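Search this site Search Go

Preparing a Fantasy Map for Print

A map that reads well on screen can fail on paper. The steps below cover a double-page map in a trade paperback and assume a finished line drawing, scanned or made digitally, with place names still on a separate layer.
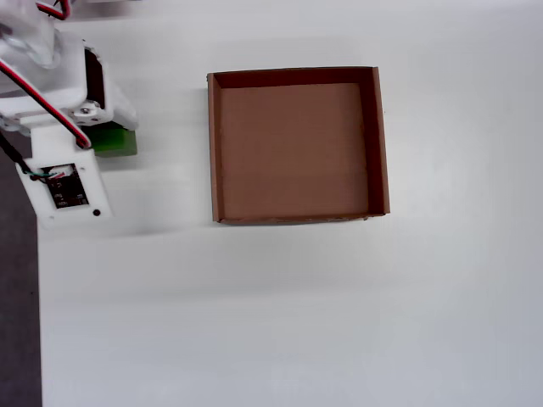
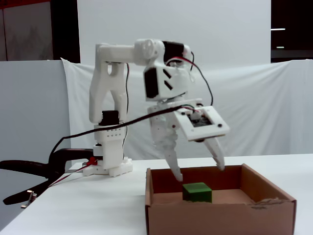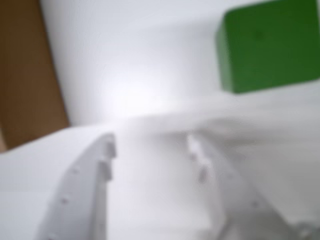
1. Get the trim size and the gutter allowance from the printer before touching the file. The gutter is the strip lost in the binding. For the Tredesance maps we worked with a 368-page book, and the spine was thick enough to hide a full river crossing on the first proof.

2. Split the map into left and right pages. Move any label that crosses the center line. Mountains and open sea can run through the gutter; towns and borders should not. If a town has to shift, check the text first. Mirberg is described in chapter 13 as a day's ride from the coast, so it could only move north.

3. Convert the art to pure black and white. Gray washes print as dots on uncoated paper and make small type hard to read. Replace them with hatching or stippling.

4. Set the line weights. Use 0.5 point for rivers, 0.75 for roads and 1 for coastlines. Anything under 0.25 point may drop out.

5. Set the type. Seven point is the smallest size that holds up in this format. Use one typeface, with italics for water and small capitals for regions. Keep curved labels to a gentle arc.

6. Check every name against the manuscript. Export the labels as a plain list and search the text for each one. Piyumi Uddin did this for the second volume and found "Ostholm" spelled with a double "s" in 17 places, all in the dialogue. Decide which spelling is correct before changing either file.

7. Export as a PDF at 1200 ppi for line art, with fonts embedded and 0.125 inch of bleed on the outer edges. Do not add bleed at the gutter unless the printer asks for it.

8. Print both pages at actual size, trim them, and tape them inside a book of similar thickness. Read the labels at arm's length. Mark anything that disappears into the fold, go back to step 2, and export again.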